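OK so I have finally started on the white cabinet and I have a LOT to say about drawers. Thread, because I can't help myself.

Background for anyone new: we moved into the Delwood flat in September and this cabinet came with us, full. I didn't empty it before the move. I taped it shut like a coward and it has sat there ever since, being opened two centimetres and shut again.

Rule one, and I got this from my friend Min-kyu Yook, who is the tidiest person I know: you do one drawer, start to finish, before you so much as touch the next one. I used to pull them all open at once and then sit in the wreckage eating toast. One drawer! It's so much better!

Rule two is mine. Sit on the floor. Properly down, legs out, comfy trousers. If you bend over a low drawer you give up after five minutes and your back hates you till bedtime. On the floor you can go for an hour with the radio on and hardly notice.

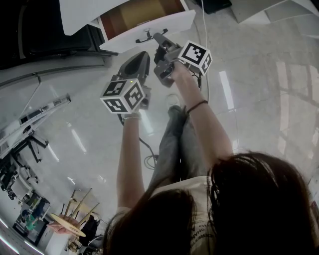
Floor level, drawer open, hair tie on the wrist for later.

Also can we talk about that bit of stripe inside the drawer? Dark red, gold and brown. The outside is plain white with a little black and silver handle, very sensible, and then you open it and it's like the lining of a posh coat. I love it so much. I'm half tempted to do the rest of them to match.

What came out of drawer one, for the nosy (I would be): takeaway menus from a place that shut, birthday candles, a tape measure, another tape measure, the manual for a Dusmont kettle we gave away, and enough rubber bands to start a shop.

And buttons. My gran's button tin had tipped over in there at some point, so I sat and counted them as I put them back, because how could you not. 556! Every one of them is back in the tin and the tin now has a lid that fits.

Someone asked how I decide what stays. If I'd forgotten I owned it and I'm pleased to see it, it stays. If I'd forgotten and I feel tired looking at it, out. The kettle manual made me very tired.

The 1,000 piece jigsaw is a maybe. It's a harbour, it's lovely, it has been missing a bit of sky since before I got it. Min-kyu says let it go. Min-kyu has never loved a jigsaw.

Little tip for tiled floors: put a towel down before you tip anything out. Small screws skate for miles on shiny tiles, and I found one under the bookcase that I'm fairly sure belongs to the Skamik lamp. Lamp has wobbled for months. Lamp no longer wobbles!!

Wipe the drawer out before anything goes back. Damp cloth, then a dry one, corners with a cotton bud if you're feeling keen (I was keen).

Things going back in: tape measure (just the one), candles, button tin, scissors, string. I can see the bottom of the drawer. I keep opening it to look.

It's gone 11 at night and I'm stopping there, tea and bed. Next one down is cables, so send me your cable storage ideas please, especially if they involve old egg boxes.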